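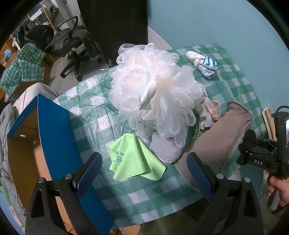

Soft-item table with both hand-held grippers, mesh bath pouf at center.

Areck soft-item handling study: minutes of the method review
4 April 2023
Minutes taken by: Qiuyue Lu

1. Previous minutes
Accepted with one correction. The item list for the February recordings gave the sock under "flat cloth". It is moved to "rolled or bundled".

2. Recording method
The method is unchanged from the February protocol. The operator holds a gripper in the hand and picks up, shifts or releases one item at a time. The camera on the gripper records the view past the finger pads, and jaw opening is logged on the same clock. No robot arm is used at this stage. The policy is trained on the hand-held recordings and moved to the arm afterwards.

Clock offset between camera and jaw log was checked before each block. Blocks with an offset above the limit in the protocol were dropped whole and not trimmed.

3. Data set status
Recorded grasps to date: 3676. Of these, 1114 have been labeled for first contact, closure and release. Labeling is slower than planned for mesh and fleece, where first contact is hard to place in time. The pad touches loose material well before the item begins to move.

Agreed: first contact is to be labeled at the earliest visible change in the shape of the material. Movement of the whole item gets a separate label. Labels already entered for mesh items will be redone under this rule.

4. Result on cluttered layouts
The model trained on single items was compared with the model trained on mixed piles. On single items the two could not be told apart. On mixed piles the single-item model closed too early and often took hold of the item underneath as well. The mixed-pile model opened wider on approach and took a smaller fold.

Thin plastic remains the weakest group for both models. Glare on the surface shifts as the gripper moves, and the predicted grasp point shifts with it. The Zanatent filter reduced this shift but delayed the prediction by 8 camera images, too long for a closing motion. It will stay off in the next comparison.

Typical layout for the mixed-pile condition:

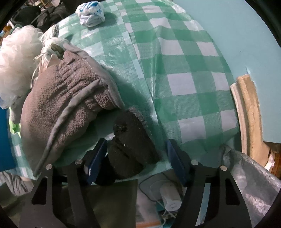
Normand Doucette objected that the comparison does not separate clutter from material. The piles contain more thin plastic than the single-item set, so a model trained on piles has also seen more plastic. He asked for a single-item set with the same share of materials before any result is reported outside the group. Qiuyue Lu agreed that the objection holds for the plastic items but thought the early closing on fleece could be reported now. Doucette did not agree, and the point was left open.

5. Pads
Wear on the finger pads is not being logged. Pad changes will be entered in the Meng log sheet from the next block on, with left and right pads listed separately.

6. Actions
Qiuyue Lu: relabel first contact for mesh items; circulate the revised rule.
Normand Doucette: draw up the matched single-item set.
Both: rerun the comparison on the Dradoseck machine with 2 random seeds per model, filter off.

7. Other business
None.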